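Castham, August, evening

Third week of logging the damp in the back room. The hygrometer read 83 per cent at 6 this morning and had dropped to 71 by noon with both windows open. The reading by the chimney breast was higher than the one by the door again. I have moved the second sensor down to skirting height to see whether the difference is in the wall or only in the air.

The Karagiannis survey arrived by post. It runs to several pages and says, in short, that the outside ground is too high against the rear wall and that the gutter joint above it leaks. No mention of a failed damp course. The quote for clearing the ground and relaying gravel is £483 before tax. The gutter is separate.

Ran the dehumidifier from 9 until 5. Tank emptied twice. The hose adaptor from Naddale does not fit the outlet; the thread is a different pitch. Sent it back and will carry on emptying by hand until the right one comes.

Soft furnishings next. Foam and stuffing hold moisture well after the air has dried, so the sofa stays a good distance from any outside wall until the readings settle. Cushions and pillows are to be aired one at a time. No smell from the backrest seams. I pressed a sheet of kitchen paper into the tufting for an hour and it came away dry. 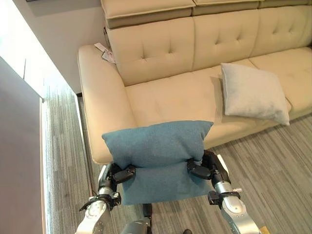 ## Wall readings

Pin meter, rear wall, taken at three heights:

- Skirting: off the top of the scale
- Knee height: high, but lower than last week
- Shoulder height: normal

The pattern fits the survey. Water is getting in low down and not travelling far. Plaster is sound above the knee line and soft below it. I marked the boundary in pencil so that any movement will show. There is a faint white bloom of salts along the mark, which I brushed off dry and did not wash.

Wallpaper lifted in one strip behind the old bookcase. Left it off.

## Jobs, in order

1. Clear leaves from the rear gutter and reseal the joint. Grorier sealant, the grey one, needs a dry day and a full night to cure.
2. Dig the border back 8 inches below the inside floor level. Check for the drain run before using the spade near the downpipe.
3. Go over the upholstery with the soft brush, headrests first, then down the back and along the armrest. The teal pillow gets done separately.

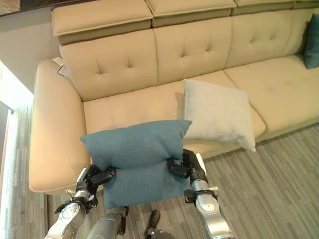

4. Repeat the pin readings after the next heavy rain, same three heights, same time of day.
5. Ring Karagiannis about the start date - they said about 3 weeks when I asked at the survey.

Windows shut at 9. Hygrometer at 74 per cent and falling slowly. Tank a third full.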